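Paweena Meesuk has taught the beginners' kitchen class at Chuensuk for six years, and she still starts every new group with a sandwich.

"People expect soup, or knife skills," she says. "But if you can lay out what you need for a sandwich and put it on a plate without hunting for anything, you can cook."

The class runs for 28 people a term, in small groups, and meets at 3 in the afternoon. Everything goes out on a brown paper mat before anyone touches the food. Meesuk likes paper because crumbs and lemon juice go straight into the trash with it.
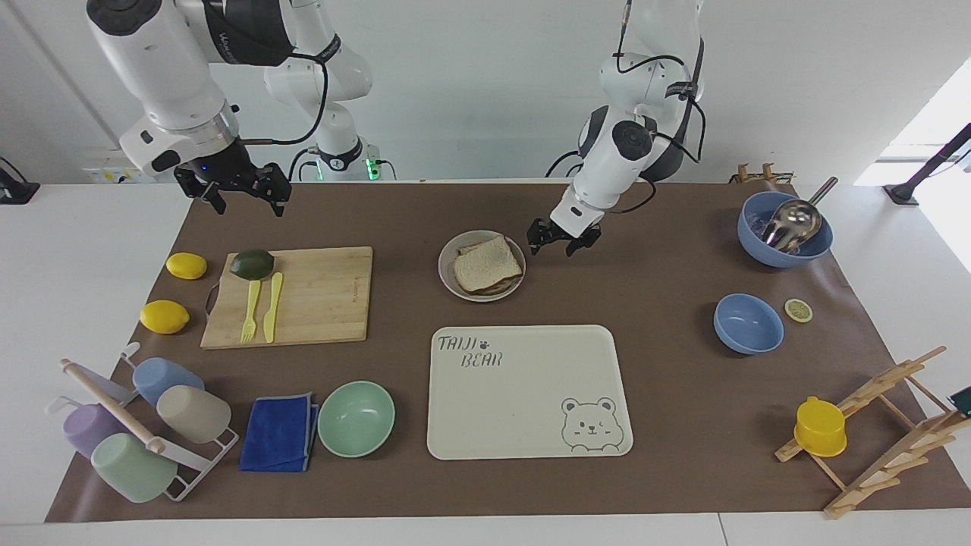

She keeps the cutting board right next to the plate. "The bread shouldn't have to travel," she says. Cups go upside down on a rack off to the side, with a folded towel close by. The fork and knife are plastic – she switched in February, when two teenagers joined.

Lemons and avocados are the only fresh things she puts out for the first session. The lemon is for the avocado, which goes brown faster than beginners expect. She asks people to cut it last.

Her own kitchen is less tidy. "My tray has mail on it," she says. "I move the mail, I make lunch, the mail goes back."

The next term at Chuensuk opens with the same sandwich. Soup comes in the second week.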